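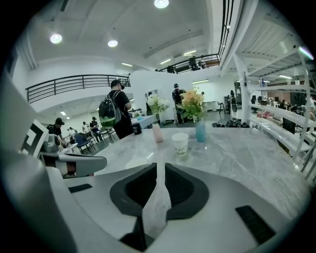
Grey marble with white veining.

The quote for the kitchen came in on October 16, 2021 and I have been putting off replying to it. Mirta Aravena measured up the place in August and went through everything with me at the time, so none of the lines were a surprise. The total was.

Most of it is the plumbing. Moving the sink under the window means lifting part of the floor, and she won't cover the old pipe unless it's replaced back to the wall. Fair enough. The tap I picked is $549, and I could live with a cheaper one.

I've decided to keep the cupboards. The doors are solid and only need new hinges and a coat of paint. Brenda Jara next door did hers over 3 weekends and lent me the leftover primer — enough for the drawers at least. The colour I like is called Petance, a dull green that looks brown at night. My sister hates it.

The bench is the part I keep changing my mind on. The offcut I wanted was 82 centimetres long and the gap beside the stove is wider than that. I'll ring the stone yard again next week and see what else they have.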